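Flarkitz Opens Tableware Refinishing Line at Prudness Works

PRUDNESS, November – Flarkitz, a maker and servicer of tableware for hospitals, schools and staff cafeterias, has opened a refinishing line at its Prudness works. The line accepts trays, bowls and flatware from contract kitchens, restores them to a usable surface condition and returns them to the same site. It has a rated capacity of 1000 pieces per shift.

Until now, worn items collected under Flarkitz service contracts were sorted at Prudness and sent to an outside processor. Turnaround under that arrangement was 40 days. The new line shortens the cycle to 11 days from pickup to return, including transport.

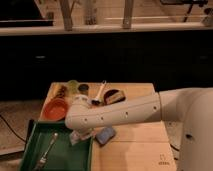
Incoming pieces are grouped by material and passed through an alkaline wash at low pressure. Metal flatware then goes to a two-stage polish. Trays and bowls are checked for cracks, warping and loss of glaze or coating. Pieces that fail are withdrawn and recorded against the customer account, so that replacements can be ordered in the same cycle.

Acceptance limits follow the Kovar schedule, the grading document Flarkitz has used for its own products since it began offering service contracts. The schedule sets separate limits for scratch depth, edge wear and stain retention. A revised edition, covering colored trays for the first time, takes effect with the opening of the line.

"Most trays are retired for appearance while the base material is still sound," said Ilango Warrier, technical manager at Flarkitz. "The revised limits separate surface wear from structural wear. A customer can now see which of the two applies to each lot."

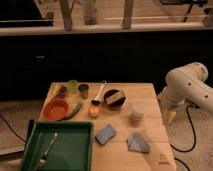
A fork lies in a dark green tray, with a round orange bowl above it.

The wash section was supplied by Kandasamy, which also holds the maintenance contract. Rinse water from the final stage is filtered and reused in the first wash. Filter elements are replaced after 600 operating hours. Spent polishing compound is collected in sealed drums and removed under the existing site permit. 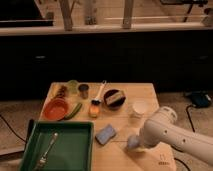 Service is open to current contract customers at no change in the per-piece rate. Kitchens without a contract may submit a trial lot, which will be graded and returned with a written report. Mixed lots are accepted if metal and non-metal items are packed separately. Knives with serrated edges, nonstick cookware and items with wooden handles are excluded.

Copies of the revised Kovar schedule and the packing instructions are available on request from the Flarkitz service desk at Prudness.

Media contact: Ilango Warrier, Flarkitz, Prudness works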